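Teaching two arms to sort bottles and caps

I spent most of January driving robot arms by hand. The job was sorting: white bottles in one bin, caps in the other. I have two small leader arms that I hold, and the two black arms on the table copy whatever mine do. Each run gets saved, and the policy is trained on the saved runs.

Loïc Hamel set up the recording software, which we call Fasska. Before that I used a script of my own that dropped data whenever the disk was busy. I lost 42 runs that way before I noticed.

The first thing I got wrong was speed. I moved quickly because I was bored, and the trained arms moved quickly too, and knocked things over. Solène Pons watched a few of my recordings and told me to stop for a moment above each object before closing the fingers. I redid the whole set her way. It came to 376 runs, most of them done after 4 p.m. when the room is quieter.

The layout is simple. A grey mat, a red bin on the left, a teal one on the right, and the bottles and caps spread out between and in front of them. Each arm looks after the bin on its own side. I put everything back in a different spot before every run.

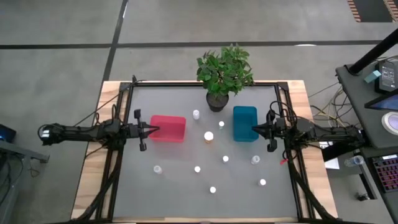 What I would do differently

Start with the caps. They are small and sit low on the mat, and the fingers have to come down almost to the surface to get one. I left them until I was tired, and those recordings are the worst ones.

Keep the failed grasps if you recover from them. I used to delete any run with a miss in it. Benoît Tanguy talked me into keeping them, and the second policy tried again after a miss, where the first one just carried an empty gripper over to the bin.

Stop after an hour. My wrists hurt by then and the motions get sloppy. I take 5 minutes every twenty runs now and check the last few on the screen before going on.

The full set is at 686 runs. Albane Poulain is training on it this week, and I'll post the numbers when she has them.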